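The Shelf Problem

A small lab in Evbridge thinks robots should learn where to look before they learn how to grab 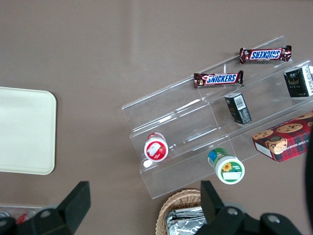 Ulla Lunde has a rule about the snack table. You can't eat off it. People do anyway, she says, and then a week of data has a hole in it and she goes down the hall asking questions.

I got to Evbridge late. Bad train, wrong building, no coffee. By the time I found the lab the morning session was half over and no one stopped for me, which was fair. There was an arm working. There was a guy in socks steering it. There was Lunde, standing with her arms folded, saying "slower" every so often to no one in particular.

What they do here sounds dull when you write it down. They teach a robot to restock and pick from small retail displays. Candy, jars, boxes of cookies. The kind of thing you walk past at a register without seeing. The project is called Gondal - after the gondola shelf, with the end knocked off because somebody mistyped the folder name on day one and it stuck.

Three years in, they have a result. It's a small one and she is careful to keep it small. But other people in the field have started calling, and the reason they're calling is the camera.

Most of the setups I'd seen before had a camera on a stand, looking down at the whole table like a security guard. Gondal started that way too. It worked fine on blocks. It worked fine on mugs. Then they put a clear acrylic stand on the table and everything fell apart.

"Clear plastic is a nightmare," Lunde says. "You get a bright line where the edge is, and the rest is whatever's behind it. From far away the robot thinks there's nothing there. So it goes straight through. Well. It tries to."

She has a box of cracked dividers under her desk. She showed me. It's a big box.

So they moved the seeing to the wrist. A small camera, right behind the fingers, riding along with the hand. When the hand goes in, the view goes in. You get the fingers at the bottom of the picture all the time, black and angular and in the way, and for a while the team treated that as a flaw. They tried cropping them out. Performance dropped. They put them back.

"The fingers are the ruler," is how she explains it now. The model always knows how big they are. Everything else gets measured against them.

A stepped stand is a good test because it breaks so many easy assumptions at once. Things sit at different heights. A candy bar on the top ledge is nearer the lens than a jar at the bottom, so size on its own tells you very little. The labels face all kinds of ways. On the day's layout one Snickers read the right way up to the wrist camera and the other read upside down, and the model has to treat them as the same product. A jar with a red lid and a jar with a green lid need the same grip but they are not the same order. And you have dividers, thin ones, catching the light along their edges in a way that moves every time the camera moves.

That last bit turned out to be the useful part.

Here's the method, as best I can get it down from a notebook I was writing in standing up. A person drives the arm through a task by hand. Pick the jar, put it on the tray. Everything gets recorded, camera and joint positions and grip. That part is standard, loads of groups do it. What Lunde's team adds is a short piece of motion at the start that doesn't accomplish anything. The hand comes in over the stand and sways. A few inches one way, a few inches back. Then it goes for the item.

They call it the peek. When the camera sways, the printed stuff moves one way across the picture, depending how far off it is. The highlights on the acrylic move differently - they slide along the edges, they jump, they go out. The model is never told "this is a divider." It's just shown enough peeks followed by enough good grabs that it works out that sliding white lines are a thing you go around.

I asked whether you could do the same with a second camera. Two eyes, depth, done. She made a face.

"We had two. Depth sensors hate clear plastic as well. You get holes. You get a shelf that's made of holes."

The numbers. They trained two versions. One on 800 demonstrations with no peek and one on 800 with. Same operators, same items, same table. Then they ran both against layouts neither had seen, with products shuffled and the stand turned to odd angles. The peek version hit the plastic far less. She won't let me print the percentages because the paper is still in review and a reviewer has asked for more trials, but she turned her laptop round so I could look and I would call it a clear gap. Not a miracle. Clear.

More intresting, to me anyway, was the third run. They gave the no-peek version more data. A lot more, 2000 demonstrations, months of somebody in socks. It got better. It still didn't catch the version with 800 and the sway.

That's the bit people call about. There's a strong mood in robotics right now that says collect more, always more, fill a warehouse. Lunde doesn't exactly disagree. She'd take the warehouse. But she doesn't have one, she has a room with a door that sticks, and she'd like it noted that two seconds of looking bought more than a thousand extra grabs.

There are people who don't buy it. I spoke on the phone to an engineer at Jokamwood, a company that builds picking cells for distribution centers and asked me not to use a name. Fragments of that call: Nice lab result. Two seconds is forever. "My customer counts half seconds." If every pick starts with a little dance then you've lost the shift by lunch. Also who is putting acrylic in a warehouse?

I read this back to Lunde. She laughed, then she stopped laughing and went and got a printout.

The two seconds thing bothers her too. The newer runs try to fold the peek into the approach, so the hand curves in on its way down and gets its sideways motion for free. Early days. It works on the upper ledges, where there's room. On the low tier, with jars on both sides of a divider, the curve gets tight and the old problems come back. They had a bad week in March when a curved approach kept knocking jars over, one after another, and the operator asked to be moved to paperwork.

As for who uses acrylic - shops do. Pharmacies, hotel lobbies, hospital kiosks, the counter at the gas station. Small displays get stocked by hand by someone who has four other jobs. Gurnetti, which runs unattended snack counters in office buildings, has put some money in. Not a lot. Enough for the second arm, which hasn't arrived.

What does go wrong, still? Plenty. I watched for most of an afternoon and wrote some of it down.

Foil. Anything wrapped in silver foil throws light around like the plastic does, and the model gets shy of it. It'll hover. Lunde thinks the peek has taught it to distrust shiny things in general, and she isn't sure how to un-teach that without losing the good part. They keep a basket of foil-wrapped stuff near the front of the table now on purpose, so there's always some of it in view.

Dark boxes, the narrow ones, when they're tipped in their slot. The fingers are black, the box is black, and close up the two blur together. One grad student wants to put tape on the fingers. Another says that's cheating. This has been going on since summer.

Big boxes with pictures on them. There's a tartan cookie box with photos of chocolate chip cookies all over the lid and early on the robot tried to pick up a cookie. The picture of a cookie. Closed its fingers very gently on cardboard, lifted nothing, and moved to the tray and let go. By the log's own standards it was a success. They changed the log.

I liked that story more than she did. For her it's a measurement problem. The old scoring only asked if the arm had gone through the right motions, and a model can go through the right motions all day. Now a run counts when a person checks the tray and says yes. It's slow, it's boring, and she thinks half the field's numbers would shift if everybody did it. She said that on the record and then asked if she'd said it on the record.

The afternoon session was jars. Red lid to tray, back, green lid to tray, back. The operator - different one, shoes on - used a pair of handles that looked like they came off a bike. He's done this long enough that he sways without thinking about it. He says he does it at home now, reaching into the fridge. Leans left, leans right, takes the milk.

Which is sort of where the whole idea came from. Lunde says she was in a bakery, looking at a glass case, trying to work out which side opened. She moved her head. She noticed she'd moved her head. She went home and wrote three lines in an email to herself with no subject and forgot about it until the dividers started breaking.

I asked what's next and got a list. More kinds of jars. Shelves with a front lip. Fridge doors, with fog on them, which she described as "horrible" in a happy voice. Then working out if the model can decide for itself when a peek is worth it. Right now it sways every time, even over a bare wooden shelf where there's nothing to learn. A person wouldn't. A person sways when they're unsure. Getting a robot to know that it's unsure is a much older problem than this one, and she says they have a whiteboard about it and not much else.

The review should be back before the holidays. If the extra trials hold up they'll put the data out as well, all of it, peeks and broken dividers and the cookie thing included.

Around five the operator parked the arm and went to find his coat. Lunde stayed behind to check the table against the morning's layout sheet, item by item, running a pen down the margin. Then she locked the door, which took her two tries.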